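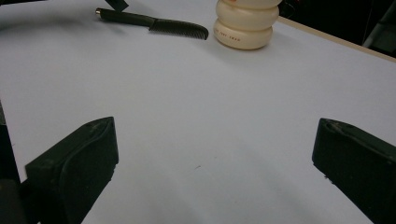
White tabletop, January.

I have been trying to work out why our electricity use went up after we moved from Fultside to Grumstead, given that the new house is smaller and the windows are better. The annual total at Fultside was 3236 kWh. The first full year at Grumstead came to 3516 kWh. Both figures are from the meter, read by me, and not from the supplier's estimates, which were wrong in both directions.

The difference is 280 kWh, or a bit under nine per cent. It is not a large sum of money, but I wanted to know where it went.

The obvious suspects were dull. The fridge is the same fridge. The washing machine came with us and does the same number of loads. Heating is gas in both houses, so the only electrical part of it is the boiler and its pump. I had expected the pump to be a minor item, and it was, although it now runs for longer in the mornings than the old one did.

To measure things properly I used a plug-in meter, a Peeters unit with a small display and one button that does too many jobs. It shows watts, total energy and elapsed time. It loses the elapsed time if you unplug it, so I wrote down the start time on paper. Each appliance got a full week, starting on a Friday evening. A day is not long enough for anything with a thermostat, and I would not trust an instant reading on a fridge at all.

The results for most of the small items were what you would expect. The router draws a steady 9 W. The television on standby draws less than the meter can show with any confidence. The kettle uses a lot for a short time and adds up to less than people think, provided you only boil what you need.

The surprise was the dehumidifier. It is a Dellden, left behind by the previous owners in the cupboard under the stairs, and I had been treating it as free because it was there already. It has 3 fan settings and a humidity dial with no numbers on it. I had left the dial in the middle. On that setting the compressor hardly ever switched off between October and March, and the weekly reading came out at 14 kWh. Over six months that is more than the whole increase, which means that something else must have gone down. My guess is lighting. The Fultside kitchen had a row of old halogen spots and the one here does not.

I then put a cheap hygrometer in the hall. The air was sitting at 46 per cent, drier than it needs to be. I turned the dial down in small steps over 3 weeks, leaving each setting alone for a week before reading anything, until the hall settled at 57 per cent. The weekly figure dropped to 5 kWh. There has been no mould and no water on the inside of the windows, apart from the bathroom, where there always was some.

Two notes for anyone doing the same. First, check the rating of the plug-in meter before putting a heater through it, and do not run one through an extension lead for a week. Second, anything wired in directly – the oven, the boiler, the extractor fan – cannot be measured this way. For those I turned everything else off at the consumer unit and counted flashes on the main meter. It blinks 1000 times per kWh, so the sums are easy, but it is tedious and the freezer has to go back on before long.

The freezer is next. It lives in the garage, which is colder than it was designed for, and the manual gives a minimum room temperature that we are certainly below for part of the winter. I will leave the meter on it until the end of March and put the readings up when I have them.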